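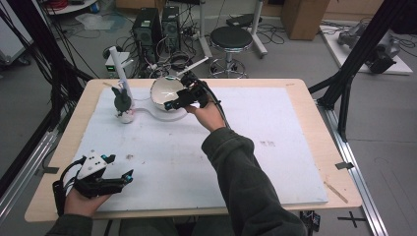

Wevunel Gripper Comparison

Version 2 of the data card. Version 1 covered only the Porka fingers and should no longer be used.

Summary

Wevunel is a set of hand-held gripper recordings made to compare two finger designs, Porka and Latik, on the same tabletop tasks. An operator works with one gripper in each hand. There are 200 episodes with Porka fingers and 200 with Latik fingers. The tasks, the objects and the order of the tasks are the same in both halves.

The question behind the set was a narrow one: does the finger shape change how often a policy trained on the data drops or misses an object? We needed matched recordings to answer it and did not have any, so we made them.

Hardware

Both grippers are wired, and each has its own cable. Each gripper carries a camera that looks out past the fingers. A third camera sits at head height and sees both hands and most of the table.

Porka fingers are wide and stiff. Latik fingers are narrower and bend a little under load. Swapping a pair takes 10 minutes, including the zero check. Both designs are driven by the same Pasichnyk controller board, firmware unchanged between the two halves.

Tasks

There are 6 tasks:

1. Lift a bowl by the rim and set it down again.
2. Turn a bowl over.
3. Move a small figure from one side of the table to the other.
4. Pass a soft toy from the left gripper to the right.
5. Pick up a thin stick lying flat.
6. Clear small scraps from the work surface.

Task 6 was the hardest with either design. The approach is low, the contact area is tiny, and the operator has to judge the height of the tips from above. From the gripper camera the fingers take up both lower corners of the view, and a scrap the size of a crumb can lie between them with a lot of bare white table on every side.

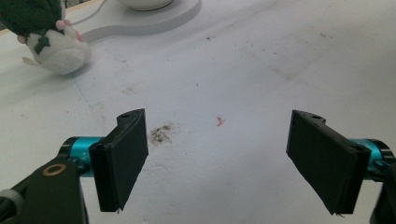
Files

Each episode is one folder:

head.mp4 – head camera
left.mp4, right.mp4 – gripper cameras
width.csv – finger opening for each gripper, in millimeters
pose.csv – gripper position and rotation
meta.json – task number, finger design, operator code, result

The result field is "done", "dropped", "missed" or "stopped". It was filled in by the operator right after the episode and checked later against the head video. Where the two disagreed, the video won.

Known problems

Bright, even lighting on a white surface washes out the far part of the table in some gripper views. We left exposure alone so that both halves match. If you train on gripper views only, expect weak results on pale objects far from the tips.

The work surface was not replaced during recording. Scuffs and smudges built up, and a model can pick up on them. Random crops helped a little in our runs.

In the first Latik session, recorded on a Saturday, the left width reading drifts. Those episodes have "width_ok": false in meta.json. The video and pose files are fine.

The background is an ordinary lab with computers, cables and other equipment in it. Mask it if that matters for your work.

Splits

Use the lists in splits/. They keep each operator on one side only. Please do not shuffle episodes yourself – scores from random splits came out too high when we tried it, and they can't be compared with ours.

Use

The set is meant for research on grasping and on gripper design. It was not made for judging force or grip strength, as neither design has a force sensor. To report a bad episode, open an issue with the folder name and the camera.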